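# Lavia Loving-Kindness Practice Set
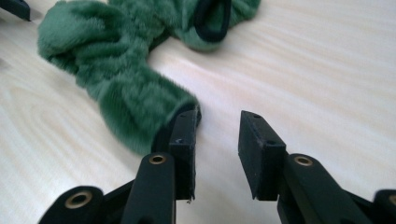
*Soft green plush on a pale wooden surface.*

The Lavia set is made for home practice in the Tibetan Buddhist tradition. It suits people who already sit most days and want printed material they can use away from a screen.

**What's in the box**

- Practice book, 69 pages, spiral bound so it stays open on the floor
- 19 reflection cards in a cotton pouch
- Log sheets for 60 days
- Access code for the audio recordings

The book covers the four immeasurables in order: equanimity, loving-kindness, compassion and joy. Each section has a short reading, a guided contemplation and a page for notes. Tibetan terms are given in phonetic spelling, with a glossary at the back. No empowerment or previous study is needed.

The recordings are read by one speaker at a slow pace, and the bell can be switched off. Files are plain MP3.

**Lavia or Borkelo?**

Borkelo is our mala and counter set for mantra accumulation. If your teacher has given you a count to complete, order that one. Lavia has no counters.

**Ordering**

The first printing was 3,000 copies. Orders are packed by Drotis and go out on weekdays. Meditation centres can order in bulk at a lower price; write to us with the quantity and your postal code. Replacement log sheets are sold separately. The pouch comes in grey only, and the blue colour has been dropped.

Page updated 11/18/18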